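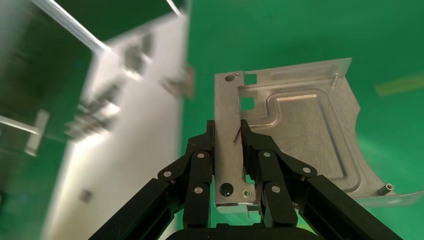 OK so I finally caught up on the Tramongate reunion special and I have thoughts. Lots of them! I went in expecting the usual thing where everybody sits on a couch and says how much they missed each other. And there's a couch, sure. But then they wheel out the old spaceship kitchen set, and it's all brushed aluminum against bright green, the exact look of a sheet-metal part held up in front of a green backdrop, and I was eleven years old again.

For anyone too young: Tramongate ran five seasons, it was about a family running a diner on a space station, and it was so much better than that sounds.

Tymofii Symonenko still does the voice!! The host asked him to order "one soup, no spoon" and he got maybe two words in before Pylyp Savchuk completely lost it. Pylyp was wiping his eyes with his sleeve. I had to pause it.

Also Pylyp kept the apron. It's been in his garage in Carkton this whole time and his kids used it for a Halloween costume. Twice.

The part I didn't expect was them talking about the Khalaf episode. If you know, you know. Tymofii said he begged the writers to change the ending and they told him no, and he was mad about it until January of this year, when he rewatched it with his daughter and called the head writer to say sorry. I'm fine. I'm totally fine.

Less great: the musical number. Why is there always a musical number? It goes on forever and half the cast clearly learned it that morning — Tymofii is just pointing at things by the end.

And they spent a good 13 minutes on fan questions, almost all of them about whether the captain and the cook were ever a couple. We know they were. Move on! Ask about the goat!

My sister says the blooper reel is the best part and she's wrong, but the one where the fridge door comes off in Pylyp's hand is very good.

No word on a real revival, by the way. Pylyp said "never say never" and Tymofii said "I'm saying never" and then they both looked at the producer. So who knows.

It's on Clanura now if you have it. Skip the song, stay for the credits, and somebody please message me about the goat.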